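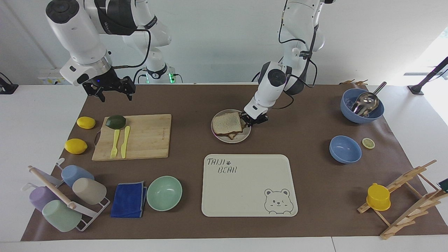
Skellach kitchen bench notebook, November, late morning

Egg sandwich and lemon water, one cover, everything on the one mat

Good session! I've been wanting to lay out a whole small lunch on the white table instead of one dish at a time, and it fits. The brown paper mat makes a huge difference. On the bare white top the pale things used to vanish on me, and now even the cream tray has a proper edge to look for when I'm setting something down.

Tray first. It's the cream one with the bear face and TAIJI BEAR on it, and it's big enough for the sandwich plate with room beside it for a fork and knife, or a cup if you're careful. I like it a lot. The rounded corners are easy on the hands and the size is right for one person's lunch. Ailsa Pollock wants it used for every single-cover layout from now on and I'm all for it.

Sandwich: two slices of bread and a fried egg. I went back and forth on whether to close it up or leave the top slice a bit off so the egg shows. Left off looks far more like lunch. Closed up is easier to carry. For the write-up I'd do it open on the tray and closed for anything that has to travel across the room. Bread from the Munro loaf, the 800 g one, and I still think it's the best we've tried for this. It has enough body to be picked up by the side without folding in half.

Board: cutting board goes on the same side as the lemons, so the fruit has a short trip. The yellow fork and knife are parked together and I can find them at a glance, which I can't say for the clear ones we had before. Still a plastic knife, mind you. Fine for butter, fine for soft things, and no use at all on a lemon rind. Get the short paring knife out of the Drorska drawer for any slicing and put it straight back.

Cups: the four pastel ones live on their sides on the white rack, with the wooden rod across. They are so cheerful. Light blue, beige, lavender, mint. If you only need one for the lemon water, take it and leave the others where they are, or the rack gets rearranged and then the next person's notes don't match mine. Blue cloth folded next to the rack, pale green bowl next to the cloth. I'd keep those three together as a group, they make a nice little washing-up corner.
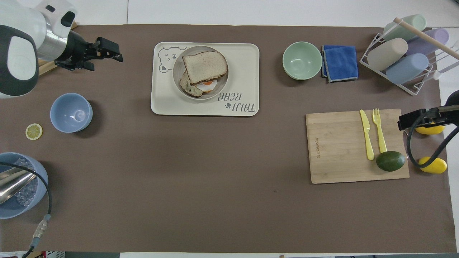 Ice in the larger blue bowl. I love how clear the cubes are, and I want the same trays from Senlow again. Keep the bowl well over on the far side from the cloth and the bread. A drip on the paper mat leaves a ring, and a ring next to a sandwich looks sloppy.

The lemon slice wants a home of its own. I'd put it in the light blue bowl before anything else is served, then the order for the drink is cup, ice, slice, water. With the slice on the paper you have to think about whether it's still fit to use, and I'd sooner cut another.

Pale green bowl: spare for now. Peelings? Ailsa says salad. A few leaves in that green next to the egg would look great, so salad it is for the next layout, and peelings can go in the caddy.

Changes I want to try:

Turn the tray so the bear faces whoever is eating. Small thing, but it makes me smile.

Move the board a hand's width closer to the tray.

Thicker slices, toasted a shade darker.

Swap the two whole lemons for one and a half, cut side down on the board. Two whole ones are pretty, though, so maybe keep both for the long table.

Mat stock is listed under 1,164 in the cupboard book. Please write it down when you take a sheet. I'm setting up the salad version next and starting with the same rack and cloth.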